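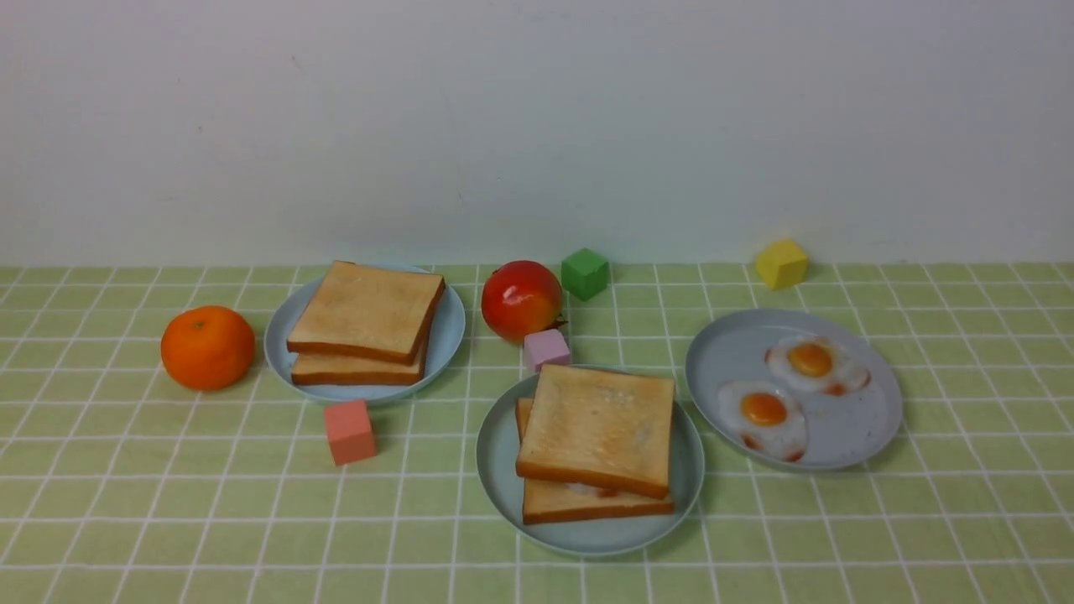
Breakfast table set, station 2 – November, entry begun 9:40

Purpose. To extend the Gullberg collection with demonstrations of moving toy food between plates, with foam cubes present as distractors. The target remains 500 accepted episodes. The count at the start of this entry was 415.

Layout. Toast on two plates, fried eggs on the third. Mandarin and tomato are placed directly on the cloth. The four cubes (coral, green, lavender, yellow) stand outside the plates and are not to be named in any instruction for this set.

Procedure. Kwan-ho Liao operates; Yung-ching Cheung reviews and labels. The operator reads the instruction aloud, completes the task at normal speed, and returns both arms to rest before the recording is closed. Episodes in which a cube is displaced are kept and marked "contact" – they are not to be deleted.

Remarks. The stacked toast remains the difficult item. In the previous block the lower slice was often lifted together with the upper one, and the two reviewers labeled such cases differently. Until Umska issues a revised guide, we shall label them "partial".

The lavender cube is close to the center plate. Its position should be varied in the next block, as should that of the tomato.

Outstanding. Upload to the Brimeo share takes about 2 hours; start before lunch. Labels for the egg tasks to be checked against the Yang list. Spare tablecloth not yet received.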